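2021-01-11

Prornine opens lens order line in Wysocka

Prornine, the mail-order eyeglass supplier, has started taking prescription orders through its new finishing shop in Wysocka. The shop cuts and edges single-vision lenses only. Progressive and bifocal orders will continue to go through Nikow, where the company does its surfacing work.

The Wysocka line has a rated capacity of 500 pairs per day on one shift. Prornine plans to raise that to 1,000 by July with a second edger bank. Lens blanks are supplied by Jellonis in standard and high-index material. Anti-scratch coating is applied before the blanks arrive, so the shop has no coating room of its own. 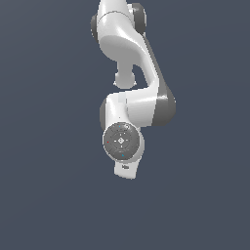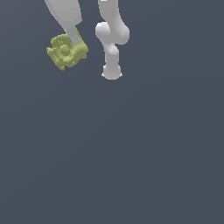 Customers will need to enter sphere, cylinder, axis and pupillary distance with each order. A prescription with no pupillary distance will be held for 18 days and then canceled with a full refund. The company previously filled in a default value on these orders, a practice it dropped after a rise in returns for eye strain.

Polarized clip-ons can be ordered with 100 of the frames in the current catalog. They are cut to the same trace file as the lenses and ship in the same box. Clip-ons for older frames must be ordered by frame number, and the original trace must still be on file.

Prices for single-vision lenses are unchanged. Shipping charges are now calculated per order instead of per pair. Orders placed before the changeover will be completed in Nikow under the old terms, including remakes.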